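四月，阴，下午四点以后出了一点太阳。

早上七点多醒，没有马上起来。昨天搬箱子搬得腰有点酸，躺着听楼上拖椅子。起来以后先烧水，吃了两片面包，剩下的半罐花生酱也刮干净了，罐子洗了留着装图钉。

今天的任务是把工作间收完。搬到弗利斯特德（Flilstead）已经一个多月，卧室和厨房早就能用了，只有这间小屋一直堆着纸箱，门都开不全。前几天找卷尺，翻了三个箱子没翻到，最后跟邻居借的，当时就下决心这个星期一定要弄好。

先拆最靠门的那一摞。最上面一箱写着“书房杂”，里面是旧台历、两副坏了的耳机、一包没开封的信封，还有搬家前最后几个月的水电单。单子看了一遍，最高的一张是383块，是冬天那个月，暖风机开得太多。今年冬天要注意。台历扔了，耳机扔了，信封留下。

第二箱是书，已经知道是书，没有拆，直接推到走廊去，等书架到了再说。书架是在加尼翁（Gagnon）订的，说好月初送，又往后推了一次。打电话去问，对方说仓库有货，就是车排不上。我说那你们排上了提前一天告诉我，对方说好。上次也说好。

第三箱和第四箱才是工具。搬家的时候赶，工具全是用旧毛巾和报纸裹着塞进去的，当时想着到了马上就拆，所以也没写清楚。现在一卷一卷打开，像拆别人寄来的东西，好几样我已经忘了自己有。比如一把小刨子，还是在老房子住的时候买的，一次都没用顺手过。又比如一整盒砂纸，粗的细的混在一起，背面的号数有的磨掉了，只能用手摸。

卷尺在第四箱的最底下，包在一条蓝毛巾里。借邻居的那把中午就还了。她在门口问我收得怎么样，我说快了。她说她搬来的时候也是有一间屋子拖了很久，后来干脆把门关上，过了两个冬天。我不想那样。

十点半左右Lilibeth来电话。Lilibeth Barredo，以前在弗洛斯蒂德洛（Flostidlow）做木工课的时候坐我旁边的那位。她问我那边还有没有多的圆木棒，她要做一个挂毛线的架子，店里卖的要么太粗要么太短。我说有，正好在拆，找到了给她留。她又说起课上的老师，退休以后去海边住了，现在给人修船上的小柜子。我们说了半个多小时，说到后来主要是说膝盖。她的膝盖上楼不行，下楼可以，我是反过来的。

挂了电话继续拆。圆木棒在一个长条纸筒里，跟海报卷在一起，有粗有细。最直的两根给她包好，写了名字放在鞋柜上，免得又忘。剩下几根自己留着，有的细，搅漆或者当小轴都可以用。

午饭是昨天的汤加了面条，放了半棵白菜。吃完洗碗，顺便把灶台后面那块油擦了，擦到一半洗洁精没有了，记在单子上：洗洁精、垃圾袋、抹布、灯泡。灯泡是走廊那个，闪了三天。

下午先出去了一趟。走到威勒姆（Wilham）那家五金店，来回不算远，风大，帽子一直要用手按着。买了垃圾袋和灯泡，洗洁精他们那里没有。还看了看墙上挂工具的那种板，带孔的，一块194块，挂钩另算。站着想了半天，没有买。房东说过墙上尽量少打孔，这种板要挂稳，四个角都得打。而且我的工具也不值得那么大一块板。最后买了一包标签贴，11块，付的零钱。

回来的路上看见有人在收拾前院，把冬天枯掉的藤一把一把扯下来，堆了半人高。我站在对面看了一会儿，他也看了我一会儿，互相点了点头。

到家换了灯泡，走廊一下子亮得有点刺眼，才看见墙脚的踢脚线上全是灰。又擦踢脚线。擦完已经快三点，才回到工作间。

既然不挂墙，就还是用盒子分。我的想法很简单，按拿的次数分，不按种类分。以前是按种类分的：刀归刀，锥归锥，尺归尺，看着整齐，用的时候要开好几个盒子。比如做一个小木勺，要用铅笔、刀、砂纸，还有一块布，四样东西在四个地方。做完懒得一样一样放回去，就都摊在桌上，摊几天，桌子就没有了。这次经常用的放一起，偶尔用的放一起，剩下的那些“说不定哪天要用”的，放到柜子最上面那层，半年没拿下来过就送人。

盒子是老房子厨房里拿过来的，烟灰色的塑料盒，半透明，原来装干货。昨天晚上泡了热水，洗了两遍，有一个还是有一点八角的味道，闻久了也就闻不出来。这种盒子的好处是不开盖也能看见一点里面是什么，坏处是只能看见一点，所以才去买标签。

桌子先擦干净。这张白桌子是上一个房客留下的，刚来的时候嫌它太白，什么脏都看得见，用了一阵觉得也有好处，小零件掉在上面好找。擦桌子用的是旧T恤剪的布，先湿的后干的，有一块胶印怎么都擦不掉，用指甲抠了抠，也没抠掉，算了。

木柄的这几样最费心思。塑料柄的随便怎么放都行，木柄的怕潮，也怕互相磕。木柄的刀我先拿出来摆在桌上，跟盒子比了比，看哪个放得下。

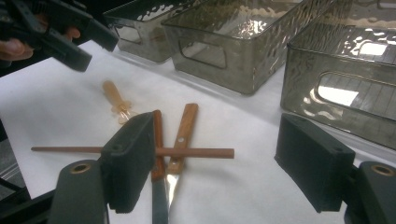

以前在课上老师讲过，刀不要跟别的东西混放，一来伤刃，二来伸手进去摸的时候容易割到。这话我记得很清楚，因为讲完的第二天就有人割到了，缝了两针。所以刀单独一盒，底下垫一层厚布，刃口都朝一个方向，拿的时候从柄那头拿。布是那条蓝毛巾剪的，剪得不太直，边上掉线，先这样用。

以前我习惯把刀立在杯子里，柄朝上，看着方便，其实杯底老是有一点水，时间长了刀尖先长锈。上一把小刀就是这么坏的，磨也磨过，磨完短了一截，后来拿去撬油漆桶，再后来就不知道去哪里了。

木柄要上一点油。找了一圈，核桃油还有小半瓶，闻了闻没有坏。拿布蘸一点，薄薄地抹，放十几分钟再擦掉。课上用的是另外一种油，味道很重，抹完整个教室都是那个味道，Lilibeth每次都坐到窗边去。核桃油没什么味道，就是干得慢。抹完的都放在报纸上晾着，今天晚上不收，明天再进盒子。窗户开了一条缝。

等油的时候写标签。写了“常用”，又觉得太笼统，换成“每周用”，再一想也不是每周都用，还是写回“常用”。另外一张写“刀”，一张写“偶尔”。字写得歪，标签贴太滑，圆珠笔不好写，要用油性笔。油性笔在第一箱里，刚才好像跟耳机一起放到垃圾袋旁边去了，又出去翻，还好没扔。

小刨子没地方放，想了想，放进要送人的那一堆。过了一会儿又拿回来了。不是舍不得，是觉得可能是我没有调好刀片，不一定是刨子的问题。下次Lilibeth来的时候请她看看，她手比我稳，课上她刨出来的木片可以卷成一整圈，我刨出来的都是渣。

砂纸重新分了，粗的一叠，中等的一叠，细的一叠，用信封装，正好用上早上留下的那包信封。分到最后有两张分不出来，放进中等。

五点半左右收得差不多了。空纸箱压平了，用绳子捆成两捆，靠在后门，等回收那天拿出去。门现在可以开到底，地板露出来一大块，有一道长划痕，不知道是以前就有还是我推箱子推的。拍了一张发给房东，免得以后说不清。房东回了一个“好”。

窗台上还剩一小堆不知道归哪里的东西：一把钥匙，试过屋里所有的锁都不对；几个铜色的小螺丝；半截蜡烛；一张纸条，上面是我自己的字，只写了一个39，没有别的。想了很久想不起来是什么，也许是尺寸，也许是什么东西的价钱。纸条先夹在台灯底下，说不定哪天想起来。

晚饭做了煎蛋和剩的白菜，米饭煮多了，明天炒。吃饭的时候屋里很安静，冰箱响一阵停一阵。洗澡前又去工作间看了一眼，摸了摸木柄，还有一点粘，不能收。窗户那条缝关小了一点，怕夜里下雨打进来。

给Lilibeth发了消息，说木棒找到了，两根，问她什么时候过来拿。她说最近几天都可以，问要不要带点她自己腌的萝卜。我说要。

明天要做的：买洗洁精，油干了把刀收进盒子，再给加尼翁打一次电话问书架。后门那两捆纸箱如果下雨要先拿进来。

十点二十，睡了。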